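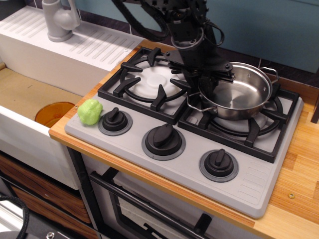

Fig. 4 - Pan on the right-hand burner.

4. Caring for your Miltumero benchtop

Oil before first use, then every 24 weeks.

1. Clear the top. Wipe down, warm water, drop of dish soap. No bleach.
2. Let it dry overnight.
3. Rub in Rindovis oil with the grain - thin coat, dont flood it.
4. Wait 24 hours. Buff off any excess.

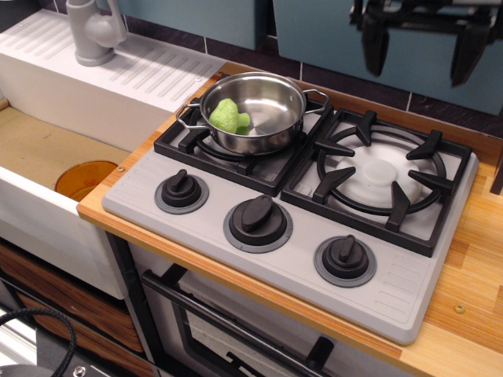
Fig. 5 - Striped timber grain around the stovetop.

CAUTION: oily rags can catch fire. Lay flat outside to dry.

Note: colour will darken over time, thats normal. Spare oil, part no. 334.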